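Pleltard teaching sessions: frequently asked questions

Last updated 30 December 2021

These answers are for people who have signed up to guide the arm on the Pleltard project, and for anyone who is thinking of doing so. Please read them before your first session. If something is missing, write to Milagros Macapagal at the address in your booking email.

What will I be doing?

You will move a robot arm so that it picks things up inside a bin and puts them down again. You do it many times, with different objects and from different starting places. Everything the arm does is recorded, and the recordings are used to train a program that should later do the same job without you.

Do I need to know anything about robots?

No. Most of our operators came with no background in it. If you can drive a car or play a video game you may find the first hour easier, but people who do neither have become very good operators.

What is the difference between hand guiding and remote control?

In hand guiding you hold the arm near the wrist and push it where you want it to go. The arm holds up its own weight, so you need very little force. In remote control you sit at the desk and move a hand controller, and the arm copies your movements at a reduced speed.

We begin everyone on hand guiding. It gives you a feel for how far the arm can reach and which joint moves first. After that you change to remote control, and nearly all the recordings we keep are made that way.

Who will be in the room with me?

Shigeru Higuchi runs the sessions and sits within reach of the stop button. At most there will be one other operator, waiting for a turn or writing up notes.

How long is a session?

3 hours, with a break whenever you want one. Your attention goes before your arm does. If you notice that you have stopped looking at the gripper and started looking at the controller, take a break.

What counts as one demonstration?

One demonstration runs from the moment you press the record pedal to the moment you press it again. In between you should approach an object, close the gripper on it, lift it clear of the floor of the bin and set it down somewhere else in the bin. Move the arm back up before you press the pedal the second time.

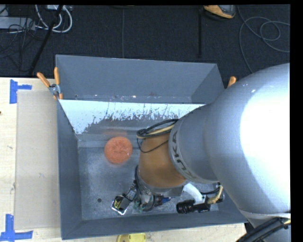 A grasp that slips is still a demonstration. Press the pedal, mark it as failed on the screen and carry on. Please don't delete failures. The program learns from them too, and a set with none in it is of less use to us than you might expect.

How slowly should I move?

Slower than feels natural when you go down, and at a normal pace everywhere else. The last bit above the floor of the bin is where most knocks happen. Try not to stop dead in mid-air while you think. Long pauses get recorded as part of the task, and a program trained on them will pause as well. If you need to think, do it before you press the pedal.

Can I choose which object to pick up?

In free sessions, yes. In listed sessions the screen tells you which one to go for. Either way, don't save the awkward ones for the end. We want flat, soft and small things mixed together all the way through.

What are the objects?

Ordinary things, chosen because they behave differently when gripped. A sponge gives way, a tape measure is hard and heavy for its size, and a toy can end up lying in a position where there is only one good place to hold it. The full set, known as Sestia, is kept on the shelf by the desk and changes from time to time. The last large change was in August.
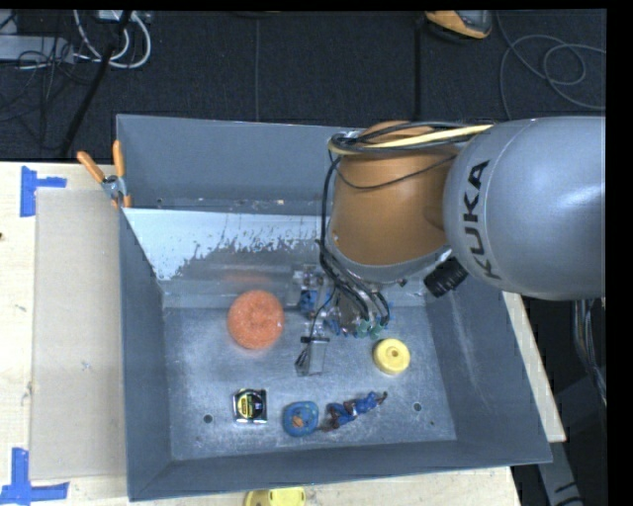
The arm over the bin, with the orange sponge, a tape measure and a small toy figure among the objects.

May I move the objects by hand?

Only between demonstrations, with the arm raised and the session leader's agreement. Shuffle them so that they don't always sit in the same places. Don't line them up neatly.

What if an object gets stuck in a corner?

Try it twice. If it will not come, mark the demonstration as failed and ask for the object to be moved. The sloping sides make some corners hard to reach with the wrist at a sensible angle, and forcing it will trip the arm's safety stop.

The arm has stopped and will not move. What now?

Let go of the controller and say so out loud. Don't press the pedal. Most stops come from pushing too hard against the floor or a wall of the bin, and they are cleared at the control desk. Your last recording will be marked automatically.

Is it safe?

During remote control you sit outside the arm's reach. During hand guiding the speed is limited and one hand stays on the enabling switch. If you let go, the arm stops. Tie back long hair, take off lanyards and wear closed shoes.

What is recorded?

The position of each joint, the state of the gripper, your controller movements and pictures of the bin. There is no sound. Your name is not stored with the recordings. Each operator has a number, and the list that links numbers to names is kept separately.

How many demonstrations do you have so far?

The current set has 281 accepted demonstrations from 6 operators. Ra, our first set, used a different gripper and is not mixed in with it.

What is Plisar?

Plisar is the program on the desk computer that shows the live view and lets you mark your recordings. You will be given a login on the day.

Can I see the trained arm at work?

Yes. Test runs are open to anyone who has completed 2 sessions. Ask Milagros for the next date.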